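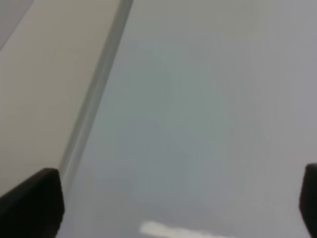 Pale gray surface with beige panel at left.

Gredside Football Ground
Pre-Season Safety Inspection: Checklist and Comments
Inspection carried out in June, before the qualifying round of the District Cup

Scope
The inspection covered the playing area, the spectator areas, the changing block and the emergency routes. Items are marked Satisfactory, Action Required or Not Inspected. Items marked Action Required must be closed before the home match against Lirkton.

1. Playing area

1.1 Goalposts anchored, no movement under load: Satisfactory
1.2 Net hooks free of sharp edges: Action Required
Comment: Two hooks on the north goal are of the old open metal type. Replace with plastic clips.
1.3 Corner flags of correct height with rounded tops: Satisfactory
1.4 Run-off between touchline and barrier clear: Satisfactory
1.5 Sprinkler covers level with the turf: Action Required
Comment: The cover behind the south goal line sits proud of the surface. It was noted last season and has not been reset.
1.6 Portable training goals locked away when not in use: Satisfactory

2. Spectator areas

2.1 Perimeter barrier secure along its full length: Satisfactory
2.2 Covered stand, seats fixed and numbered: Satisfactory
Comment: The stand is approved for 638 seated spectators. The figure on the notice at the turnstile matches the certificate.
2.3 East terrace, steps and handrails: Action Required
Comment: The lower handrail is loose at its second bracket. The terrace holds 300 standing spectators and is to remain closed until the bracket has been refitted and tested.
2.4 Separate entrance for visiting supporters: Satisfactory
Comment: Lirkton usually brings a large following. The Distley Road gate should open at the same time as the main gate, and the path between them should be kept free of parked vehicles.
2.5 Accessible viewing area, ramp and surface: Satisfactory
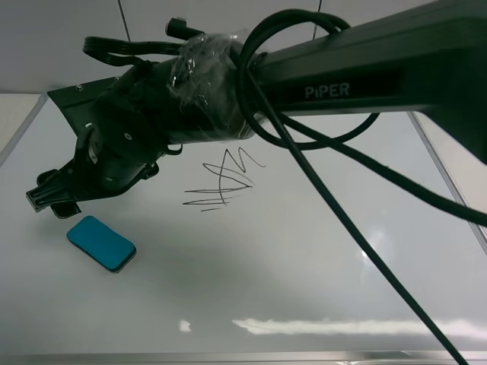 Kragh asked whether the terrace could open at half capacity for the cup match, given that the loose section is confined to one end and could be taped off. The request was considered and declined. A partial opening would require a revised stewarding plan, and none has been submitted.

3. Changing block

3.1 Hot water temperature control: Satisfactory
3.2 Floor drains clear, non-slip matting in place: Satisfactory
3.3 Match officials' room lockable from the inside: Action Required
Comment: Latch missing.
3.4 First aid room stocked and within date: Satisfactory
3.5 Defibrillator, battery and pads: Satisfactory

4. Emergency routes and lighting

4.1 Exit gates open outward and are unlocked during play: Satisfactory
4.2 Ambulance access to pitch side: Satisfactory
Comment: The Distley Road gate remains the agreed access point. Home team coaches must not wait there.
4.3 Emergency lighting test: Satisfactory
4.4 Floodlight columns, visual check only: Satisfactory
4.5 Floodlight columns, structural test: Not Inspected
Comment: To be arranged with the contractor before evening matches begin.
4.6 Public address system audible in all areas: Action Required
Comment: Announcements could not be heard clearly at the far end of the east terrace.

Reinspection
Items 1.2, 1.5, 2.3, 3.3 and 4.6 will be reinspected on a Thursday at 6 p.m. Access to the ground and all keys should be available at that time.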